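3.2 Sources and selection of cases

The report draws on open court summaries, press releases from the prosecuting service and regional newspaper coverage. No classified or restricted material was used. A first search returned 134 items that mentioned a prosecution for preparing or supporting a terrorist offence in the Diltudholm district. After duplicates and reports of the same hearing were removed, 112 remained. Of these, 27 gave enough detail about the investigation itself to be coded, and these form the working set.

An item was kept if it stated how the suspect first came to the attention of the authorities, which agency led the inquiry, and whether the case reached a verdict. Items that reported an arrest only were set aside. This weakens the set in one respect: cases dropped before charge are almost absent, so nothing in this report should be read as a measure of how often an inquiry leads to a trial.

3.3 Coding

Each case was entered in Vindo, the database used on our course, with one record per defendant group. The fields were source of first information, type of offence, length of inquiry in months, use of cross-border requests, and outcome. Both members of the project group coded all the records separately and then compared them. Differences arose mostly over the first field. A typical difficulty was a report that spoke of "information received" without saying from whom. Such cases were coded as unknown, even where a later paragraph hinted at a relative or an employer.

The offence types follow the headings of the criminal code: travel for training, funding, recruitment, possession of materials, and failure to report. Where a defendant faced more than one charge, the heaviest was used. 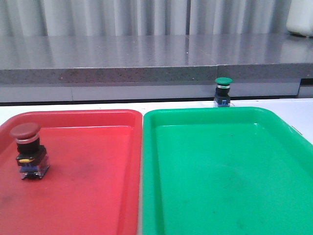 Figure 4. Push-button switch with a dark red cap, in a red tray beside a green one.

3.4 Results

The largest group of cases concerned travel for training or attempted travel. There were 11 of these. Funding cases came second, and most of them involved small sums sent in several payments. Recruitment was charged less often than we had expected from the literature, possibly because it is harder to prove and is replaced by a lesser charge before trial.

The source of first information was a member of the public in nine cases and a foreign agency in six. Five began with a bank report. The remaining seven were coded as unknown. Inquiries that began with a bank report were the longest, as the payments had to be traced through at least one other country before a charge could be laid.

Cross-border requests were mentioned in most of the travel cases. The waiting time was given in only a few of them, and the figures are too thin to average. The Sketine border office appears repeatedly as the point of contact — usually for entry and exit records — but the reports do not say how its replies were used in court.

3.5 Limits

Three limits should be noted. The coverage is uneven between years, with a visible rise after the Leka trial, when local papers began to send a reporter to every hearing. Press releases are written by one side of the case and tend to leave out evidence that the court rejected. Finally, the coding of case length relies on the first date given in a report, and this may be the date of arrest or the date on which the inquiry was opened. We used the earlier date wherever both were stated.

A second round of coding, limited to the funding cases, is planned for November. It will use the full written judgments where these can be obtained from the court registry. The code sheet is given in Appendix B.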